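The Bench Letter, August
News from the teaching bench at Drostudness

What I learned from 60 attempts at folding a towel

Hello again from the back half of the workshop! The last letter was mostly about moving and cable trays, and several of you wrote in to say (politely) that you'd like more robots and fewer cable trays. Fair enough. This one is all about teaching by hand, which has eaten most of my summer.

For anyone who signed up recently: we're the small group at Drostudness working on the Wundbridge project. The idea is that a robot should be able to learn ordinary household chores from people doing those chores, without anybody writing code for each one. Folding a towel, putting a cup on a shelf, getting a stem into a vase. We've tried two ways of showing it what to do. One is remote control, where I sit at a desk with a pair of leader arms and the real arms across the room copy me. The other is a gripper you carry around in your own hand, with a wide fisheye camera on it, and you just do the job with that.

I started out firmly on the side of remote control. I like sitting down, for one thing. And when you drive the real arm, everything you record is something the arm can really do, so there are no nasty surprises later about an elbow that won't bend that far. The trouble is speed. My first towel took me longer than doing a whole basket of laundry at home, and I'd like to blame the towel but it was me. You can't feel the cloth. You close the fingers, you think you've got one layer, you lift, and up come two layers and the corner of the table mat. After an afternoon of that my shoulders were somewhere up by my ears.

So I did 60 towels by remote control and then 60 with the handheld gripper, same towels, same table, and the difference was silly. With the handheld one I was chatting while I worked! I could feel the cloth drag against the fingers and I slowed down without thinking about it. I finished the second batch before lunch and spent the afternoon going through the recordings with a bag of pretzels.

Going through the recordings was where I got humbled. My folding was quick, yes, but it was also sloppy in a way I hadn't noticed. I kept turning my wrist over at the end of the fold, a little flourish, like a waiter with a napkin. A person can do that all day. Our arm can't, at least not from where it's mounted, and of those 60 recordings I had to throw out 24 just for the wrist. That stung a bit. I've now got a strip of orange tape on my forearm to remind me which way is up, and I've more or less broken the habit.

The other thing you learn fast is that the camera sees what the gripper sees, and that is a very different view of the room from the one in your head. Turn your hand over to reach under something and the whole world goes with it -- walls, furniture, people, the lot. I've gotten so used to it that I now read upside-down faces pretty well. 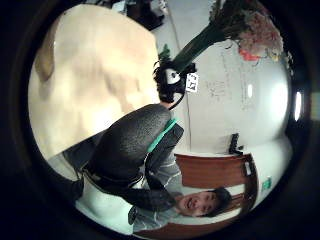

Big smile and a bunch of flowers, from the gripper's side of things.

I like how much of the room gets in. The lens is so wide that you get the glove, the flowers, a face and a good stretch of wall with handwriting on it, all in one go. That width matters for the learning side. The robot has to work out where its hand has moved between one moment and the next, and it does that by watching fixed things slide past: the edge of a cabinet, a sign on the wall, a dark line running down a pale surface. A plain blank wall is hopeless. We had a patch of recordings from a very clean corner early on and the tracking simply wandered off, as if my hand had floated through the ceiling. Clutter is your friend, which is a nice thing to be able to say to the people you share a room with.

Flowers, on the other hand, are a pain, and I say that as somebody who loves having them around. Leaves move when you walk by. Petals bend and spring back. A stem looks like one thing from the side and like almost nothing from the end. If you're planning a first task for your own setup, please don't start with flowers. Start with something dull and stiff, like a block or a plastic cup, get that working all the way through, and then let yourself have something pretty.

A word about gloves, as two of you asked. I like wearing them for the long sessions. My hands get tired later in the day and the grip stays more even with a bit of texture on the palm. They do make it harder to feel thin fabric, though, so for towels I go bare-handed and for cups and boxes I glove up. Try both. And please write down which you did! I have a stack of recordings from the spring where I didn't, and I can't use them to compare anything.

Now for the numbers, for those who like them. The Wundbridge collection stood at 1654 usable demonstrations when I closed the spreadsheet last night. The remote-control ones make up 700 of those, nearly all from the winter, and the rest were done with the handheld gripper. I'm not planning to drop remote control altogether. It's still the better choice for anything where the arm has to push hard or work close to its own base, and it's the only way I trust for the drawer task, where the handheld gripper let me yank the thing open at an angle no robot would survive. But for picking up, folding and putting down, I'm a convert.

And does the robot learn from it? Some. The cup task is in good shape. It goes to the shelf, it waits a moment (I wait a moment, so it waits a moment, and I find that kind of touching), and it sets the cup down. Towels are coming along. It finds the corner most times and makes the first fold, and then on the second fold it tends to hover over the cloth like it has forgotten what it came into the room for. I think that's my fault too. I looked back at my own second folds and I hesitate in nearly all of them, looking for the edge. So I'm recording a fresh set where I find the edge with my eyes first and only then move my hand. More on that next time, with luck.

A few practical things I've picked up, in no special order. Start every recording with your hand still, and count to two before you move. Wipe the lens in the morning and again after lunch, especially if lunch was pretzels. Don't talk with your hands while you're holding the gripper (I'm terrible about this). Do the task badly now and then and then fix it, on purpose, so the robot sees what a recovery looks like. That last one helped the cup task more than anything else we tried, and I only started doing it by accident after knocking a cup over and being too stubborn to stop the recording.

Also, please move the thing around. I did my first two dozen cups from the exact same spot on the table, and the robot learned that spot beautifully and had no idea what to do with a cup anywhere else. Now I shove the cup somewhere new each time, and I change the lights, and every so often I swap the cup for an uglier one.

Coming up: our friends at Nyitrai have offered us the use of their kitchen mock-up for part of the fall, and I'm very excited about that, mainly because it has a dish rack. I've been practicing with plates at home. We're also sending a spare handheld gripper over to the Dreston group so they can record in their own space, which should give us different walls, different tables and (I hope) a different person's bad habits mixed in with mine. If two people have opposite bad habits, maybe the robot will end up somewhere in the middle.

If you're near Drostudness and would like to come and try it yourself, mornings are best, any time after 9:30. You don't need to know anything about robots. People who fold a lot of laundry are especially welcome, and if you have a towel method you're proud of I'd love to see it. Just reply to this letter and tell me which hand you use, so I can have the right strap ready.

Next letter will be dish racks, second folds and a proper list of what went wrong with the drawer. I've also promised a short bit about batteries, so that'll be in there as well.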